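Sat 21 September

Up too early for a Saturday. Coffee, then straight into the pile. Unit plan for the tenth grade still only half done and the Lendholm workshop is in two weeks, slides not started. Well - title slide started. Called it "Feedback that gets read" and then changed the font for a while.

Thursday's class went better than I feared. We moved the reading journals onto Swati so they can comment on each other's entries, and for once the quiet row wrote more than the loud row. Comments mostly kind. Some just "nice." Need a rule about that, two full sentences minimum maybe. Or a sentence starter sheet like the one I made in May, if I can find it. Probably in the folder called NEW, or the other folder called NEW.

Password trouble again, 10 minutes gone before anybody typed a word. Must print the login slips on card this time, the paper ones end up in the bottom of backpacks.
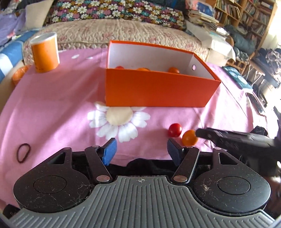
Grading next. 16 essays left from second period and I promised them back Monday. Stupid promise. The ones I've read are fine, lots of plot summary, one realy good opening about a kitchen at night. Going to read it out loud if the writer says yes. I keep wanting to fix every comma and I have to stop, one comment on the idea and one on the sentences, done. Also should wipe down my keyboard and the document stand before the week starts - there's lint and little hairs on everything, same as on those black housings, and under the projector it shows up huge. Put wipes on the list.

Email from the Dranumville people about the spring conference. They want 200 words on the session and a bio. Bio is worse than the session. Do I say "educator"? Everybody says educator. I teach English, I'll say that. Deadline is Wednesday so of course I'll do it Tuesday night.

Ordered the class set of the short stories from Grarkard finally. Backordered on teh one we start with. Will have to photocopy the first story and swap the order, poems first then.

Lunch. Then 2 more essays, then a walk, then the rest. Slides tomorrow.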